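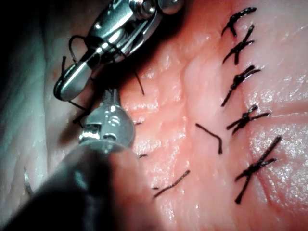

Suture thread looped around the jaws of a surgical instrument.

Week 5 – Reading a film awards season
Tutor: Úna Tully

Read the Prosser chapter before class. It covers how nominations work and who gets to vote. Bring notes on 2 questions:

Who was eligible to vote in the year you chose?
Which films had a cinema release but no campaign behind them?

Short response (258 words) on one nominated director, due 2024-11-26. Spelling of names counts – check the credits, and favour printed sources over fan pages.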